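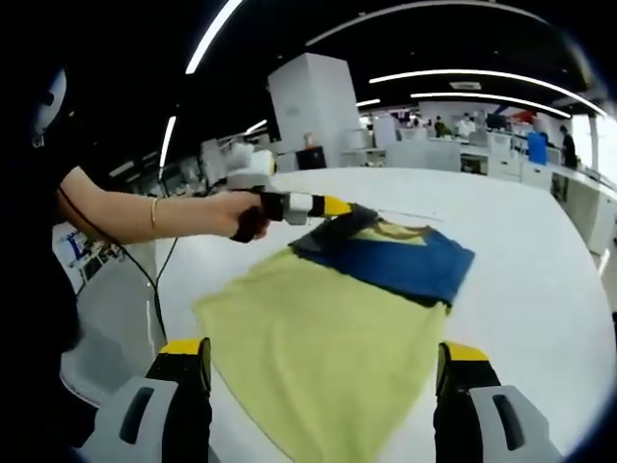 Cloth on the big table, yellow side spread out, blue part still folded over.

December, 2:40 p.m. Follham shirts, color-blocked, short sleeve. Sumaiya Barua and I took the white table by the pillar and worked through to the end of the afternoon.

Fold we are using: lay it flat, smooth the body from the middle out, sleeves in, then bottom to collar. The plain Mesix shirts take this with no trouble. The Follham ones have a seam where two colors meet and the cloth wants to bend there whether you ask it to or not. If the first crease lands a little off the seam you get a ridge, and the next layer slides on it.

Tried pulling from the hem only. Worse. Pulling from the seam and the hem together is better but slow. Note for next time: do the sleeves before smoothing, and don't go back to them.

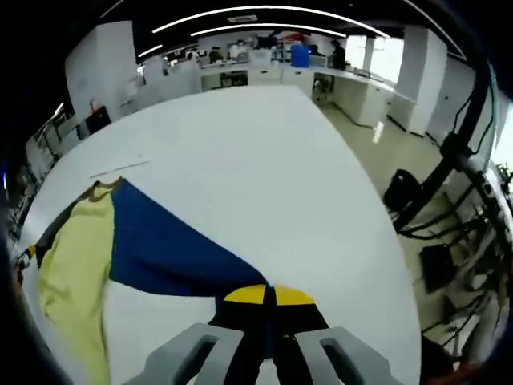

CREASES AND SEAMS

The blue panel runs down to a tip, and the tip is the place to hold. Take it there and the wrinkles in the blue can be worked out toward the wide end. Hold it anywhere along the wide end and the yellow bunches up. Sumaiya prefers to start on the yellow. I got neater edges from the blue, but she has done more of these than I have.

Steam: none today. The Sivakumar steamer is still out for a new hose. Lies De Graaf has the order number, 3074, and will ask again.

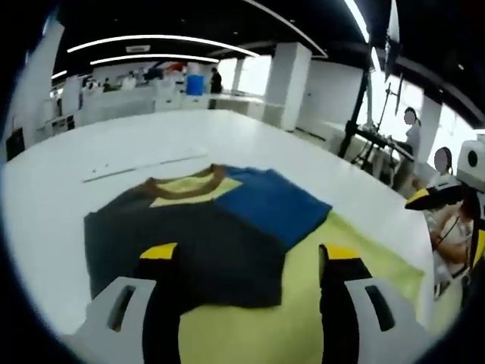
Finished size is still open. Lies wants every folded shirt to fit the Zirari sleeve, 410 mm on the long side, with the collar up and showing. With the brown collar at the top and the dark gray body below it, a folded shirt is easy to tell apart on the shelf, so I have no quarrel with collar up. The long side is harder. The ruler was on the table behind the shirt and I should use it on each one instead of judging by eye. Allow 80 mm for the collar before the first turn and see if that holds for the larger sizes.

To do: relabel the shelf, ask Lies for a spare sleeve to test against, wash the yellow-green cloth.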